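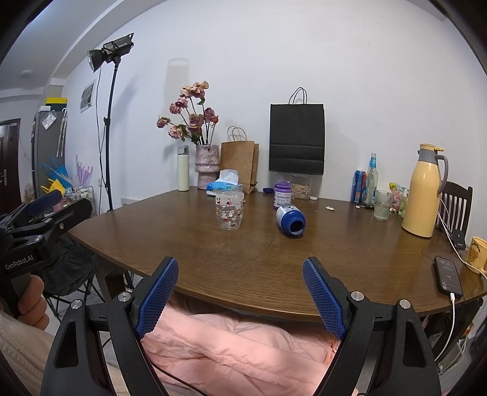
Bottles, tissues and paper bags on a dining table.

Clearing a table that has turned into a shelf

Posted 19/08/2026 by Lavanya Annamalai

A dining table against a wall collects things from the back forwards. Start at the back. Paper bags go first, folded flat and stood on edge in a cupboard. Keep two or three good ones with handles and put the rest in recycling.

Next, match lids to bottles. Do this before you move anything to another room, or the caps end up in a drawer for good. A bottle left lying on its side should be closed and stood up straight away. Vitamins and supplements take up damp from the air, so cap them tightly and keep them in a dry cupboard, out of reach of children. Check the date while you have each one in your hand. Old tablets go back to the chemist. 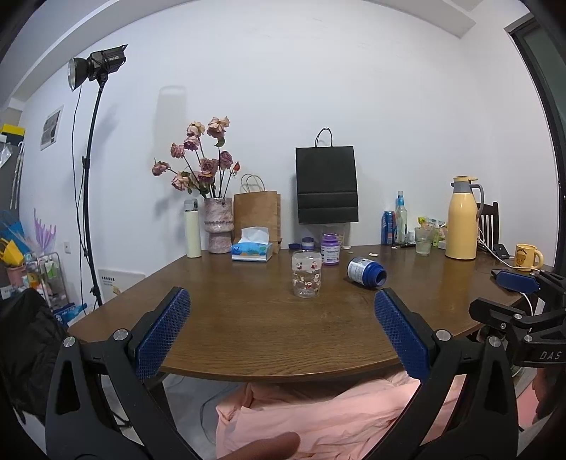

Small jars and odd cups are easier to deal with once the bottles are out of the way. Wash the cups, even the ones that look clean. I keep supplements on a Skandside tray, 70 cm long, which is too big for most cupboards - the smaller one would have done.

Leave the tissues out if people use them at the table. Dried flowers can stay as well. Dust them with a soft paintbrush or a hairdryer on the cool setting, held well back, and never put water in the vase.

Wipe the top along the grain with a damp cloth, then a dry one. Sticky rings come off with a drop of washing-up liquid - don't scrub. Pick up scraps of paper first or they go to mush under the cloth.

Next page: chair pads and cushion covers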